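Workshop Tips: Before You Pay for Another Gripper

Every gripper maker says its fingers will pick up anything. I've tried 3 sets now, the last one a Prellorus, and I don't believe any of them until they've done the dull stuff. Use a plate, a block with ridges, and something that tapers. Skip the foam cube that comes with the kit. Anything can hold a foam cube.
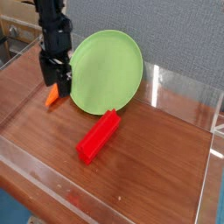

Parallel jaws down at table height, green plate leaning on the back wall.

Put clear walls on the tray. Itzel Maldonado told me they were a waste of acrylic, and she's wrong. Wipe them before you judge a camera, though, or you'll blame the lens for a smudge.

Start with the plate flat and set the block down in the middle of it. Try it at a slant, too. Straight-on grabs are what they show in the sales video.
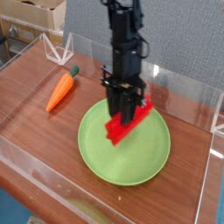

Run it 14 times before you write anything down, and don't change the controller settings halfway. Kramer's guide says 5 is plenty. I'd like to know who they asked. If two sets come out even, buy the one with fingers you can swap using an ordinary hex key.

Shiny tabletops throw glare, so move the lamp before you go shopping for a better camera.

Updated 3/14/22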